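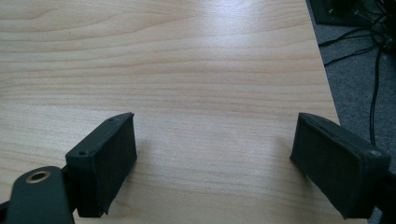
# Tukon Work Table, Finish 428

The Tukon is a fixed-height table for rooms where the top is in use most of the day: assembly benches, sorting stations, school workshops, shared kitchens. It is sold by Stultach as a complete table or as a top only. Finish 428 is the pale wood pattern, between cream and honey in tone, with a printed grain and a light gloss. It replaces the earlier Vieira finish, which was darker and fully matte.

## Specifications

| Item | Value |
|---|---|
| Length | 200 cm |
| Depth | 95 cm |
| Top surface | Laminate, pale wood pattern |
| Finish code | 428 |
| Gloss | Light |
| Grain direction | Parallel to the long edge |
| Frame | Sadov steel frame, bolted |
| Legs | 4, with leveling feet |
| Height adjustment | Leveling feet only |
| Delivery | Flat, top and frame in separate cartons |

The top-only version has the same dimensions and comes without pilot holes. The frame version is pre-drilled for the Sadov pattern and should not be fitted to other frames.

## Surface

The laminate is bonded to the core across the full area, and the same sheet is used on the underside as a balancing layer. Both faces resist ordinary cleaning agents, drinks, pencil, and most water-based adhesives if these are removed while fresh. Solvent-based glue and permanent marker should be treated as likely to stain.

The surface is not a cutting surface. A utility knife will go through the decorative layer and the cut cannot be sanded out. Use a mat. The same applies to soldering irons and to pans taken directly from a burner.

Light objects slide easily on it. For work that depends on a part staying where it was put down, such as small fastener sorting or repeated pick-and-place exercises, a thin rubber mat or a shallow tray is the usual answer. Felt and foam pads do not mark the surface. Hard black rubber can leave gray streaks, which come off with a damp cloth and a little dish soap.

## Pattern and light
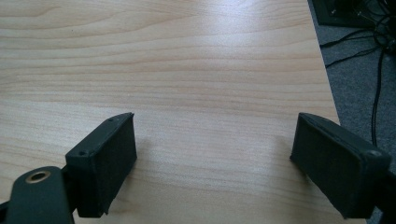 Gloss level was the most argued point in the development of this finish. Nele Janssen, who ran the surface trials, wanted a dead matte sheet; the cleaning tests favored something smoother, and the light gloss is the compromise. Under overhead lighting it does produce a soft patch of glare, whitish to almost silvery, in which the grain loses contrast. Closer to the viewer the color reads warmer and the darker streaks stay distinct. The patch moves with the viewing position, so it is seldom a problem for seated handwork, but it matters where tops are inspected, filmed, or scanned from one fixed angle. In those rooms, place the fixtures to the side of the table or fit diffusers before ordering a different finish.

The grain itself is wavy and mostly parallel, with lines that bend in gentle arcs. It is a repeating print. Two tops placed end to end will not match at the joint, and we do not select pairs. If a continuous appearance is needed, leave a visible gap between the tables or cover the joint with a strip.

Color variation between production runs is small but can be seen when old and new tops stand side by side. For larger rooms, order all tops at once. The run is printed on a label on the underside, near the left rear leg plate - quote it when ordering additions and the warehouse will look for the same run, without a guarantee.

## Assembly

Two people are needed to turn the table over. One can do the rest.

1. Lay the top face down on the carton or a blanket.
2. Place the frame on the underside with the cross rail toward the rear edge.
3. Start all the screws by hand before tightening any of them.
4. Tighten in a diagonal order. Do not use an impact driver.
5. Attach the legs, turn the table over with a person at each end, and set the leveling feet.

Do not lift the finished table by the edge of the top. Lift at the frame. Most of the edge damage reported to us happens during a room change, when the table is dragged and one foot catches.

Hardware that clamps to the table is acceptable if the jaw has a pad on the upper side. Bare metal jaws will dent the laminate at the edge. Drilling through the top is permitted for cable grommets, but the hole must be sealed on the inside before the grommet goes in. Untreated holes swell if liquid gets to them, and swelling from drilled holes is outside the warranty.

## Cleaning

Wipe with a damp microfiber cloth and a neutral cleaner, along the grain, then dry. Dried residue can be softened with warm water for a few minutes. Do not use scouring powder, melamine sponges, or furniture polish. Melamine sponges are the most common mistake: they leave a dull area that is invisible from above and obvious from the side. Polish leaves a film that collects dust and makes the glare worse.

Alcohol wipes are fine for daily use. Chlorine cleaners should be rinsed off.

## Parts and ordering

- Tukon table, complete, finish 428
- Tukon top only, finish 428, no pilot holes
- Sadov frame only
- Leveling foot, single
- Edge repair stick, matched to 428

The edge repair stick is wax. It fills small chips and hides them at normal viewing distance, but it will not hold on a corner that is bumped regularly. The Vieira stick is too dark for this finish and is no longer packed with it.

Lead time is about four weeks for complete tables. Tops alone usually leave sooner. Sample chips are available, though a chip is too small to show the longer waves of the grain or how the surface behaves under ceiling lights. Anyone outfitting a whole room should ask for a loan top instead. Loans are handled by Henrik Weidemann; technical questions about frames and drilling go to Valentyna Yurchenko.

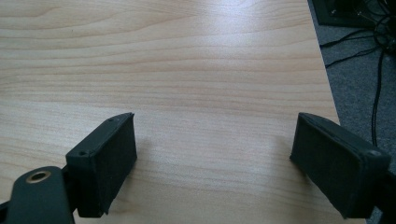
*Finish 428 under overhead light. Fine horizontal grain, glare near top center.*

The 428 sheet is also used on the Tukon shelf and the Tukon side cabinet, listed separately. Their edge strip is thinner than the one on the table, and the two are not interchangeable.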